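Home | News | Collections | Family History | Visit | Search

Last updated: July, 16:40

Ruddock family papers opened to researchers at Trirodmont

The Trirodmont local record office has completed the catalogue of the Ruddock family papers, a set of letters, account books and photographs kept by four generations of one household. The catalogue contains 2235 entries and can be searched from the reading room terminals. Remote searching will follow once the index of personal names has been checked.

The papers were deposited by Shona Ruddock, whose great-grandfather ran a seed and grain business in the town. They had been stored in tea chests and suitcases in the family home. Most of the material is in fair condition. A small group of letters has water staining along the lower margin, and two account books have detached boards.

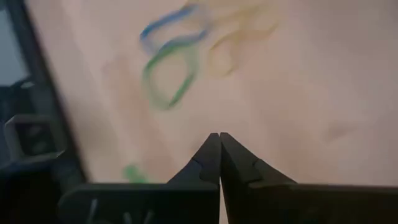
Cataloguing was carried out by Mafalda Vilela and Delwyn Whitelaw. Each item was given a reference, a date or date range, and the names of the sender and recipient where these could be established. Undated letters were placed by postmark, by paper type or by reference to births and deaths recorded in the parish registers. Where the evidence conflicted, both readings are given in the entry.

The photographs presented more difficulty. Few carry names on the reverse, and several sitters appear under different family nicknames in the letters. Ms Vilela compared the prints with a list of wedding guests found in one of the account books.

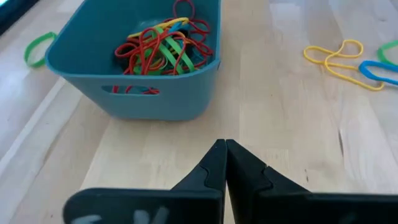
"A name on the back of a print is evidence of what somebody believed when they wrote it," she said. "We record the handwriting as well as the name, and we do not treat the two as settled."

The first 1000 entries have also been loaded into Numolier, the name-linking software used by the office. This allows a reader to follow one person through letters, accounts and captions despite variations in spelling. The surname Gomach, borne by a branch of the family by marriage, appears in five forms.
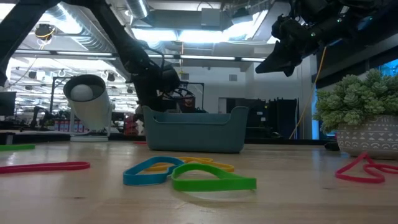 Antigoni Economou, who manages the reading room, said that originals would be produced on request, with a limit of two boxes per reader at any time. Pencils only may be used. Copies of the photographs can be ordered for private study, but permission from the depositor is required for publication.

Letters that mention living persons remain closed and are marked as such in the catalogue. Requests for access should be made in writing to Jarrah Fairweather. 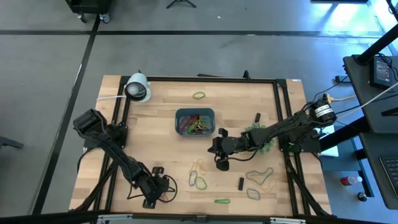 Corrections and additions

Relatives who can identify sitters or supply missing dates are asked to quote the item reference and state the source of their information.

Contact us | Copyright Trirodmont Record Office | Back to top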